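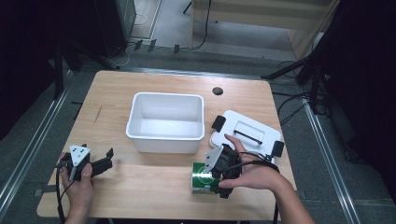
White bin with its lid off, green can in front of the lid.

Ticket 577: Enemy bots stop moving on Skiltbridge after the first wave

Product: Grornby, dedicated server
Status: Solved
Handled by: Uchenna Olaniyan, Wokilard player support
Opened: December 2021

Reported problem

Customer runs a private co-op server. On the Skiltbridge map the first wave of enemies plays normally. When the second wave spawns, most of the bots walk to the near end of the bridge and stand there. They still turn to face players and they shoot if someone comes close, but they don't cross. The match can't end because the wave never clears.

Customer says it happens in every match on this map and on no other map. Restarting the server doesn't help. Other players on the same server see the same thing, so it isn't their own game client.

Server is on the current build. One add-on is installed, Vi, which changes how enemy bots pick their targets.

First reply

Asked for the server log, the bot settings file and the name of the difficulty preset. Asked the customer to run one match with Vi switched off.

Customer sent the log and settings. With Vi off the bots still stop at the bridge, but fewer of them. Four or five get across and the rest wait. Difficulty preset is Hard with a custom bot limit of 80. The default for that map is 20.

What the log shows

The same line repeats from the start of the second wave:

path request dropped, queue full

Each bot asks the server for a route when it spawns and again when its target moves. The server keeps those requests in a queue. The queue length is set by path_queue_max, and the customer's file has no entry for it, so the server is using the built-in value. That value is fine for the default bot limit. It is too short for what this server is running.

A bot that loses its request keeps its last route. On most maps that is hard to notice, as the old route still leads somewhere useful. On Skiltbridge the first leg of every route ends at the bridge, so that is where they collect.

Vi makes it worse because it asks for a new target more often than the standard bots do, and every new target means another route request.

Steps tried

1. Lowered the bot limit from 80 to 20, Vi off. Bots cross the bridge. No dropped requests in the log.

2. Same limit, Vi on. Bots cross. A few dropped requests during the second wave, no bots stuck.

3. Limit back to 80, Vi on, path_queue_max=1000 added at the end of the settings file. No change. Bots stop as before and the log is the same.

Step 3 should have worked. Asked the customer to send the settings file again. The new line had been added below the [audio] heading, which is the last section in the file. The server only reads it under [bots] and ignores it anywhere else without a warning. I have passed the missing warning on to the server team.

4. Moved the line under [bots] and restarted. Limit 80, Vi on. Second wave crosses. Third wave crosses. Customer played the map to the end twice. 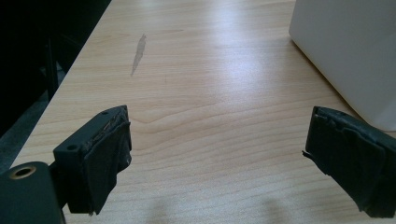
Fix

Stop the server before editing. It writes the settings file again on shutdown and will overwrite any change made while it is running.

Open the bot settings file and find the [bots] section. Add this on its own line:

path_queue_max=1000

Save, start the server and load Skiltbridge. If the dropped request line still shows up in the log after the second wave, check that there isn't a second path_queue_max entry further down. The last one in the section is the one used.

If you don't need the extra bots, putting the limit back to the map default also clears the problem and needs no other change.

Side effects

A longer queue uses more processor time when a wave spawns. The customer saw a short hitch at the start of the third wave and nothing after that. On a small rented server it could be more noticeable. Lower the bot limit first if that happens, and leave the queue setting alone.

Bots can also take a moment longer to react when a player doubles back, because their request is waiting behind the others. This is normal at a high limit.

Follow-up

Customer wrote back in January to say the server has been fine, and asked if the same line is needed for racing mode. It isn't. Vehicles in that mode follow a fixed track line and don't use the path queue.

They also asked whether Vi can be set to pick targets less often. That is a question for the add-on's author. We don't support add-ons, though we will look at a log that has one in it if the problem also shows with the add-on off.

Closed.

Filed under: Dedicated Servers > Bots & AI
3 comments | 12 people found this helpful
© Wokilard | Contact support | Back to top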